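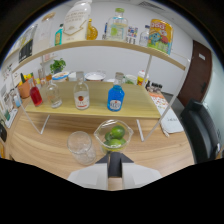
# Getting people through the door: notes for the Roscombe evening

**Opening (don't rush this, they'll still be finding chairs)**

Good evening, everybody, and thank you for coming out in July when you could be sitting in the garden. I'm Peter Mikuš, I've been matchmaking and promoting small hall boxing for longer than my knees would like, and I've been asked to talk about how you put on a show and still have a house at the end of it.

*Pause. Say hello to the Vanell gym lot if they've made it.*

**The first Roscombe show**

Start with the story, they always like the story. We had a hall that holds 377 with the balcony open, and I'd convinced myself we'd be turning people away. We had a good top of the bill, Štěpánek against a lad from Drirnell, eight rounds, a proper fight on paper and a better one in the ring. And I priced it as if everybody in town had been waiting all their lives to see it!

They hadn't, bless them. We sold the ringside seats in a morning and then hardly a thing for a fortnight. I'd forgotten that most people who buy a ticket at this level are buying it from a boxer. They know his mum, or they work with his brother, and they want to shout for him for four rounds and then have a drink.

*(If anybody asks what I lost: £1,368. I don't mind saying it now. I minded then.)*

**Who sells the tickets**

- The home boxers sell most of them. Ask early what each one thinks he can shift, then ask his trainer, and believe the trainer.
- Away boxers sell very few, and you're paying their travel and their purse as well. Budget for it kindly and don't grumble at them on the night.
- Give every lad his tickets in his hand, well ahead. Collect the money weekly. I've chased envelopes round car parks at eleven at night and I wouldn't wish it on you.

**Streaming, since somebody always asks**

We tried charging for a stream on the second show. Lovely young man with two laptops, very patient with me. My worry beforehand was that people would stay at home and watch for the price of a pie, and a few of them did, I'm sure. But we also had an auntie in Canada and half a rugby club on tour, and they'd never have been in the hall anyway.

What I'd say is keep it cheap, and don't spend £2,000 on cameras before you know who's watching. Test the sound too. Ours had the bell and the crowd but no commentary until the third bout, and I had two very cross emails about it.

*Ask for hands up: who here has paid for a fight at home this year? Let them chat for a minute, it warms the room.*

**Matching the fights**

This is the part I care about most, so slow down. A home boxer who wins every round against a man with no ambition will sell tickets once, maybe twice. After that his friends find something else to do. Put him in with somebody who can box a bit, and look after both of them. Keep the gap between bouts short, and if there's an interval, make it 30 minutes and stick to it.

**Questions**

*Repeat each question for the back row. Raffle is after this, tickets from Vanell's table.*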